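Chapter 7
Surfaces and Light

Most of the color we see in a room arrives secondhand. Light leaves a lamp or comes in through a window, strikes a wall, a floor or a sheet of paper, and only then reaches the eye. What happens at that surface is the subject of this chapter.

Chapter 6 treated light as a set of straight rays. We will keep that picture and add one thing to it: a surface that is rough on a small scale. A polished surface sends each ray off at the same angle at which it came in. A rough one has tiny slopes facing every way, and rays that arrive side by side leave in different directions. The first case is called specular reflection and the second is called diffuse reflection. Most real materials do some of both.

A matte white surface is close to the diffuse case. It returns most of the light that falls on it and spreads that light widely, so it looks much the same from the left as from the right. Its brightness depends mainly on how squarely it faces the source. On a curved matte object the brightness changes gradually from place to place, and the eye reads this change as shape. Painters call it modeling. In this book we will call it shading.

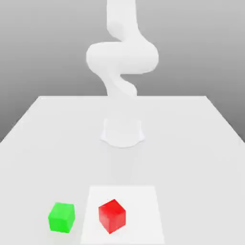

Figure 7.1 Shading on matte white forms (computer rendering). Gray tones along the undersides and inner curves make the links look round.

Shading should be kept apart from cast shadow. A shaded area is darker because it is turned away from the source. A cast shadow is darker because something else stands in the way. The two often meet, and on a dull day they can be hard to tell apart - a point we return to in Section 7.4.

The painter Wiesława Kołodziej kept a notebook on this problem during the winter she spent in Nalgate. Her studio window faced north, and through most of December she painted the same plaster jug at noon. "The side I call white is blue," she wrote, "and the side I call gray is warmer than the table." The blue came from the sky. The warmth came from the floorboards, which threw a little of their own color back onto the jug. Light passed from one surface to another in this way is called interreflection, and it is the reason shadows indoors are seldom black.

Section 7.1 sets out the law of reflection for a smooth surface. Section 7.2 extends it to rough ones and introduces the cosine rule. Section 7.3 deals with color and interreflection, using measurements made in the reading room of the Pendimville library before and after its walls were repainted. You will need a protractor, a small flashlight and 2 sheets of white card for the exercises.

Before you begin

Review the definition of a normal line in Chapter 6. All angles in this chapter are measured from the normal - never from the surface itself.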